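Notebook – handheld gripper sessions, house rules
Stoltholm floor, October 2025
N. Sfakianakis

Rewriting the rules sheet for the open floor. The old one dates from June, when we had one table and two sets of kit. We now have several people collecting at once with backpacks on, and half of what the sheet says is out of date. Notes below are for the new version. Comments in the margin please, with initials.

Starting point is the Dresley checklist, which Ristić brought over when we set up. It is good on hardware and thin on people. It assumes a closed cell with one operator. I kept the hardware section nearly as is and threw out the access section.

Hardware, before each session:

Finger pads. Wipe both pads with a dry cloth and look down into the notch. Any tear or lifted edge, swap the pad. Do not glue it back. We lost most of a day's data in June to a glued pad that shifted under load.

Marker plates. Flat, clean, no tape across the squares. If a plate has been taken off for any reason, recalibrate before recording and write it in the log. "It went back in the same place" is not a calibration.

Body shell. Smudges on the white plastic are fine. Cracks are not. Tag the unit and put it on the repair shelf.

Camera mount. Finger-tight plus a quarter turn. Two mounts came back last month with stripped threads, so no drivers on these.

Cycle limit. Inspect pads at 100 episodes, replace at 200 whatever they look like. Ristić thinks 200 is too early for the dark gray rubber. He may be right, but I would like one number for all units until we have wear data of our own. 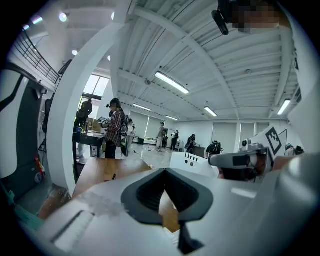
Open floor from the near table, session running. Headset and backpack kit in use, second gripper at right.

People and floor:

Backpacks stick out further than the wearer thinks. Anyone wearing one has right of way, and everyone else goes around. Say "behind you" when passing. A person in a headset may not have noticed you, so wait for an answer before you step in.

Cables inside the backpack or clipped to the strap. Nothing hanging below the belt.

Drinks. The Stastgate people allow closed cups at the tables and have had no trouble. Our sheet says none at all and is ignored daily. Proposal: mugs stay off any table where a gripper is being used. Laptop tables are up to the owner of the laptop.

Floor clear of small parts. It is a polished floor and a dropped screw goes a long way. Whoever drops it finds it before the next episode starts.

Extinguisher and stairs stay clear. Coats, boxes and cloths go on the shelves.

Faces. Blur before upload, every time, including people far off in the background. The script misses faces that are partly hidden, so one person checks the clips by eye and signs. Visitors are told at the door that cameras are running. If they would prefer not to be recorded they wait until a break – no arguing with them about it.

Episode rules:

Start and end with the gripper open and clear of the table. Pause of one second at each end. If another person's gripper crosses your workspace, finish the motion and flag the episode. Do not delete it yourself. Deletions go through the log so the count matches the drive.

Maximum 10 minutes wearing the full kit, then swap. Dresley says 17, but that was with a lighter pack and nobody there could tell me how they got to it.

Open items:
– Who signs for the blur check when I am out
– Floor tape for table zones, color to be agreed
– Stastgate to send their incident form so we can copy the layout
– Pad wear measurements, first set of units (Ristić)

Draft goes up by the charging rack once the first two are settled. Old sheet stays valid until then, apart from the drinks line.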